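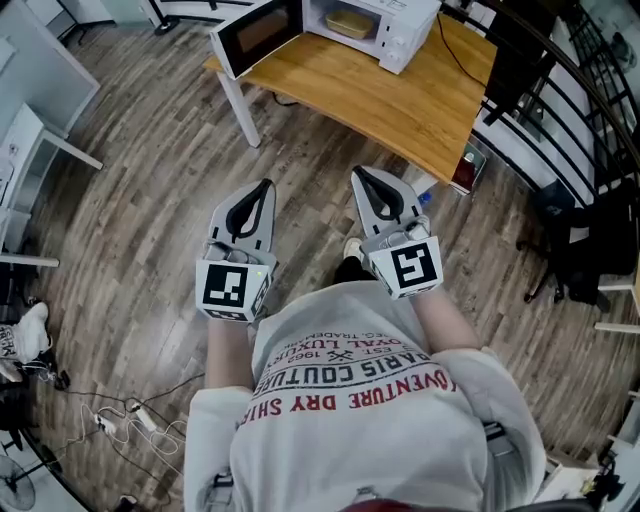 I will defend the deep windowsill to anyone who'll listen. When we redid our front room in September, the plan was to box the sills in and gain a cleaner wall. I said no, and I'm so glad!

A sill 11 inches deep is a shelf, a plant stand and (with a flat cushion) the best seat in the house. Mine holds two ferns, my mail and most mornings me, with coffee. Yes, it collects dust – so does everything else I own.

Builders keep trimming sills down to a thin strip, and I wish they'd stop. We paid $670 to have ours rebuilt in solid oak, more than I had planned to spend on a ledge, and I'd pay it again tomorrow. If you have old deep ones under six coats of paint, get the scraper out before you let anyone cover them up.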